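Can a kit put a PC back together? We asked the woman who sells it

Sarahí Zavala is on her second coffee and talking fast. She runs product at Ellomeck, whose Findden kit is meant for repair shops that already own an arm and want it doing boards, cards and memory. Price: £900 a month, training extra.

"It's fingers, a wrist camera, a tray and the software," she says. "You bring the arm. You bring the bench."

The tray matters most, she reckons. Hard drive, processor and memory each get their own slot, so the arm knows were to go. 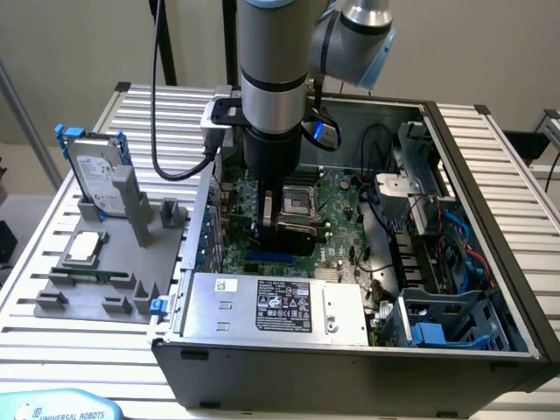
What it's good at

Cards and memory, mostly. Zavala quotes 16 minutes for a full set of parts, and doesn't dress it up. "A person is quicker. A person also goes home."

Maricruz Arellano, who trialled it at Olvera, a refurbisher with 70 desktops a week coming in, is warmer than I expected. "Setup took us a morning. The tray took longer, we had the drive in the wrong way round twice." 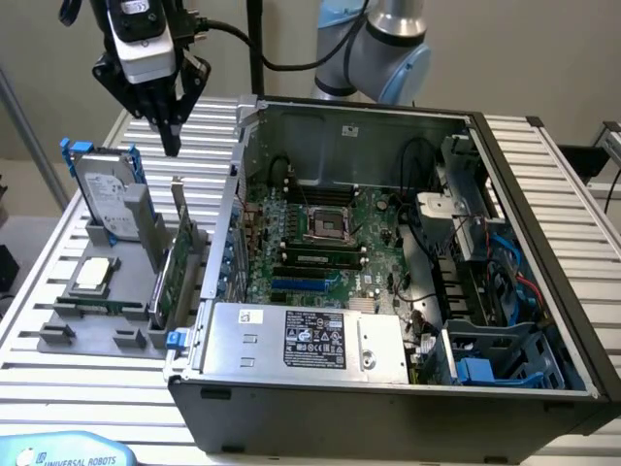
What it isn't

Cheap to change, for a start. New case, new teaching. Arellano wants that down to an hour. Zavala says March, then says "March-ish".

And the processor? "Slowest part. You don't rush pins," says Zavala. Arellano still checks every socket by eye and wont stop.

The wrist view sold it to her, though. She keeps it open on a second screen all shift.

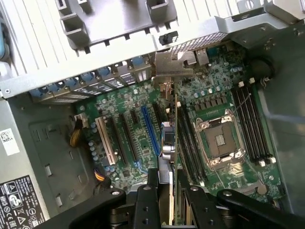
Wrist camera view: an expansion card held upright over the board.

Would she buy? "If they sort the re-teaching, yes. We looked at Cellon too. Nice fingers, awful manual."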